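Open day at Flodard, 7 March 2024

I had been meaning to visit the Flodard training rooms for years (my sister-in-law went and never stopped talking about it), so when the spring open day came around I put my name down at once. Enda Mac Giolla met our group at the door with coffee and the biggest plate of cinnamon buns I have seen in my life, and off we went down the long corridor to the practice wing.

We started in the workshop where the tissue pads are poured. Citlali Serrano makes them, and she told us she went through 41 recipes before the surgeons on her test panel stopped complaining about the feel. Too rubbery, too crumbly, too much like pudding! She passed a few offcuts around and I'm afraid I held on to mine far too long. They get through nearly 400 pads a year, and each batch rests overnight on the racks by the window.

Then came the suturing room, which was the part I had been waiting for. The pad on show was a big, rounded, glossy one with a single straight cut across it, and I was surprised by how narrow a cut it was. I suppose I had pictured something far more dramatic.
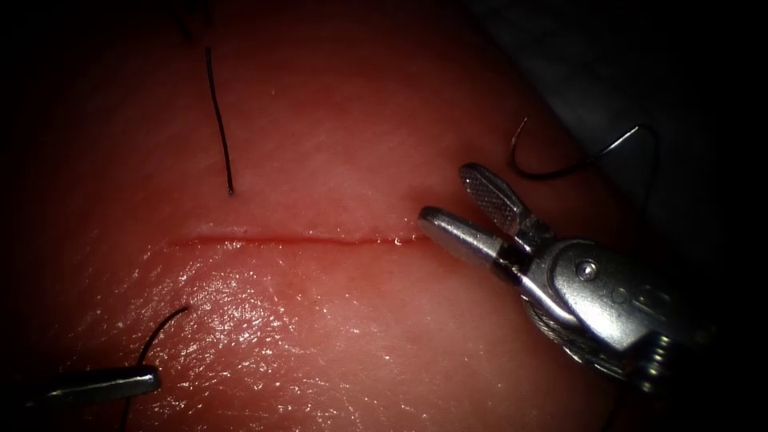 The practice pad before any stitches cross the cut, with the open jaws of the grasper near its right end.

Citlali explained that closing a cut neatly is mostly a matter of even spacing and a light pull, and that beginners nearly always tug too hard. I asked whether knitters have an advantage and she said she would love to find out, so I may have volunteered my whole Thursday circle.

We finished back at the coffee table, where Oisín Tierney was handing out leaflets for the next visit. Wear comfortable shoes, the corridor really is long, and ask for the offcuts.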